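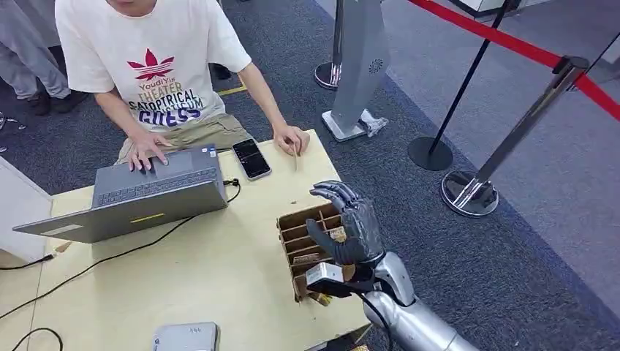 **Monday, 09:40. Dye fastness, Dalar wool, second bath**

Carried on from Friday's skeins. Madder lot from Thakur, ground coarse, same sack as before. Mordant alum at 12% weight of fiber, cream of tartar left out this time. Ketill wants to know if the tartar was what pushed the last set toward orange.

Bath brought up to 176 °F and held. Thermometer in the left pot reads 4 degrees high against the reference, correction already applied in the table. Water is from the tap, hardness not measured. Should be.

Skeins A and B went in together, C after the bath had cooled. C is paler and browner at the tips. B has a streak near the tie, probably tied too tight. Retied with a loose figure eight for the next round.

Rinse ran pink for longer than I'd like. Bimla's view is that the wool still had grease in it, and the scour notes are thin enough that I can't argue. Devendra to rescour the remaining Furkum fleece, hotter, with no agitation.

**14:15. Wash and light**

- Wash test on A: slight staining on the cotton strip, none on the wool strip. Graded 4.
- Wash test on B: same as A apart from the streak, which bled. Not graded.
- Rub test, dry: clean on both. Wet rub left for tomorrow, crockmeter arm is sticking again.
- Light box: half of each card masked with foil. Lamp counter was past 4,000 hours at start, so treat the fade figures as low until the lamp is changed. Dexter has the part number.
- Readings typed into the shared sheet under "madder, no tartar". The old tab is locked, don't reopen it. 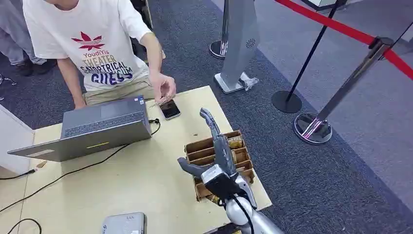

**Open items**

- Measure water hardness before the next bath.
- Repeat C from a fresh bath.
- Ask Heiðrún if the Dalar clip was mixed with lamb. The tips take color differently.
- Wet rub on A and B.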